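Flanditz gets a new left wrist cable

17th March

So I finally got around to the left arm on Flanditz! It had been dropping its wrist camera every time the arm went low, and I'd been blaming the software since, well, forever. Then I wiggled the plug at the camera end and the picture came and went with my thumb. Two evenings of reading logs for that.

The old cable was 54 cm, fine on the bench and way too short once the arm reaches down to the floor. The new one is 95 cm (from Jadix, they cut to length) and I left it in a big loose loop, nothing clipped to the forearm yet. I want to see where it likes to hang before I start zip-tying things. Last May I tied everything down first and had to snip 12 ties to get one motor out, so – lesson learned.

While I was in there I ran both grippers through open and close, backed out the finger screws and put them in again with a drop of Leite threadlocker. The right one needed its zero set again, over 5 degrees out. No idea how long it had been like that.

Then back to the laundry corner, which is my usual check because the arms have to work down low and close together. Basket in front of the washer, a couple of things in it, power on.

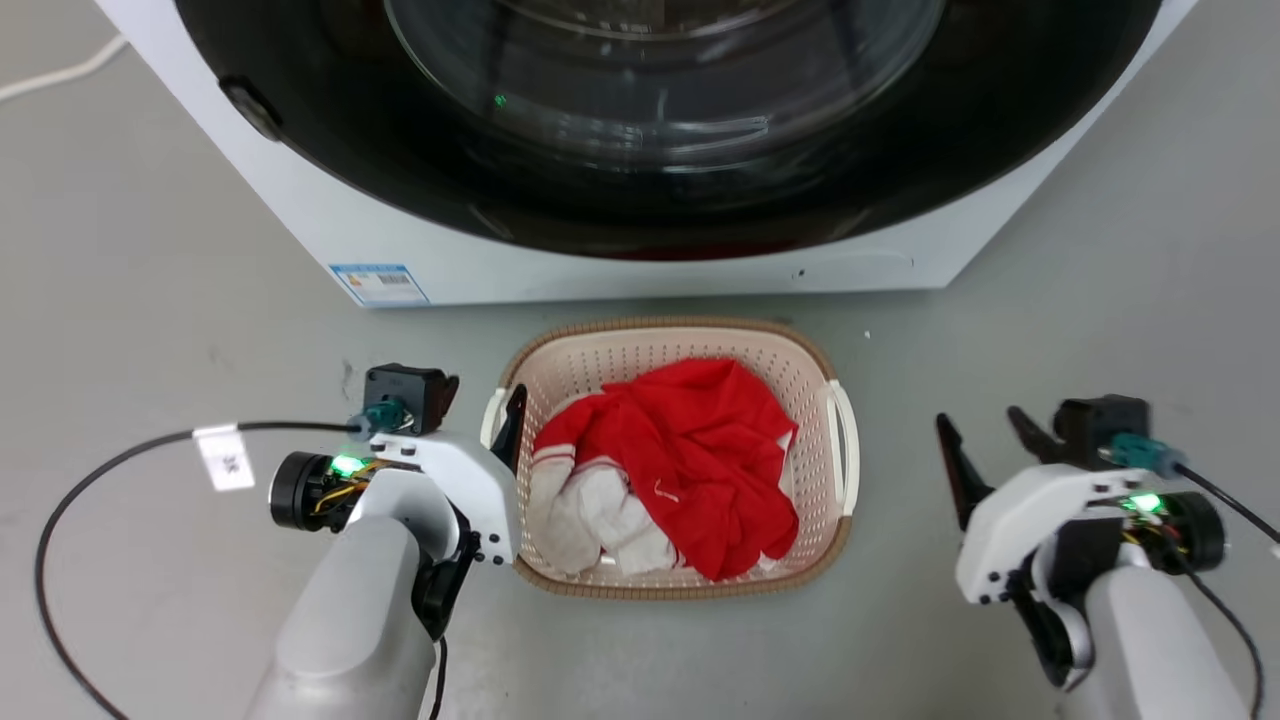 Both grippers down at the basket, green lights on, new cable looping off to the left.

Still on the list: do the right cable to match, and find a better home for the motor wires, which stick out more than I'd like on both sides. I also want to try one of the Plotard cable sleeves if they ever come back in stock.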